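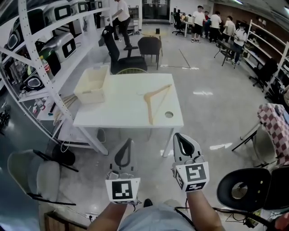 One wooden hanger, one empty bin. Ok. Moth thread.

1/ So I have clothes moths. Had. Have. Not sure yet. Been at this since April and people keep DMing me the same questions so I'm putting it all in one place, typing fast on the bus, sorry

2/ How I found out: pulled out my grandfather's Hedegaard sweater, held it up to the window, light came through the elbow. Then the other elbow. Then the collar. Sat down on the floor for a bit

3/ First thing. The little moths you see flying are mostly not the ones doing the eating. It's the larvae. Tiny, cream colored, they look like a grain of rice that moved

4/ Also the big moth banging on your porch light is a different animal entirely, leave him alone

5/ Signs I missed for months: gritty stuff in the bottom of the drawer that I thought was sand. Sand! In a sweater drawer. I live nowhere near a beach

6/ And little white tubes stuck to the wool. I picked them off like lint. That was the cases. I was picking them off and dropping them on the CARPET

7/ The carpet is wool btw

8/ What they eat: wool, cashmere, silk, fur, feathers, felt. My cotton t-shirts were fine, jeans fine. Blends can get hit too. They love anything with sweat or food on it, so the scarf I wear all winter and never wash was basicly a buffet

9/ Cedar. Everybody says cedar. I had cedar blocks in that drawer. One of them had a case stuck ON it. Smells nice, that's about all I'll say for it

10/ Lavender same. My drawers smelled like a gift shop and the moths did not care

11/ Mothballs I won't use. Small apartment, cat, no. If you do use them read the label, they're meant for sealed containers and not for tossing around in an open closet

12/ What worked for me, boring version: freezer. Bag the sweater, squeeze the air out, in for a full week. Needs to be a real freezer at 0 F, the little icebox thing in a dorm fridge won't do it. Let it come back to room temp before you open the bag or it gets damp

13/ My freezer holds 3 sweaters if I take the peas out. So this took a while. We ate a lot of peas

14/ Heat works too for stuff that can take it. Dryer on hot. NOT your good wool unless you want to dress a doll

15/ Vacuum. I mean vacuum like you're mad. Baseboards, under the bed, the crack behind the dresser, inside the heating vent. Behind the dresser was the worst, a whole felt pad I forgot I'd put there. Solid larvae. Then empty the vacuum outside, right away

16/ Traps: the sticky pheromone kind. I got the Jestis ones, $56 for the big pack which hurt. They only catch males so they won't fix it by themselves. Good for knowing which room is bad tho. Hall closet: zero. Bedroom: yikes

17/ Write the date on the trap when you put it up. I didn't the first time and then had no idea if five moths was a week or a month

18/ Someone asked about exterminators. Got one quote, $600 for two visits. Maybe worth it if you have a lot of rugs. I haven't done it. Ask me again in the fall

19/ Mending! The nice part. Took the Hedegaard to Oluf Hafstein over in Skolard, he does knit repair out of his front room. He looked at it for a long time and went "hm." Then told me to freeze it again before he'd let it past the door. Fair

20/ He rewove both elbows. Collar he patched in a slightly darker blue, couldn't match the yarn. I like it better to be honest. You can see it's been through something

21/ The gray cardigan was past saving. Cut it up for stuffing (after freezing!!)

22/ New rules at my place. Nothing wool goes away dirty. Thrift store finds go in the freezer before they go in the closet, that's how I think this started, a $4 Clesia coat I was so proud of

23/ Off season stuff in zip bags. Shake everything out once a month, they like it dark and quiet and left alone. So bother them

24/ Since people will ask - carpet beetles do similar damage but the larvae are fuzzy, striped little guys, and they don't leave the tubes. The cleaning part is mostly the same, the moth traps won't do a thing for them

25/ Current status, 29/05/2024: one moth in the bedroom trap, none in the hall. Not calling it yet

26/ My stop. Will answer replies tonight, if you have a knit mender you like drop the town below pls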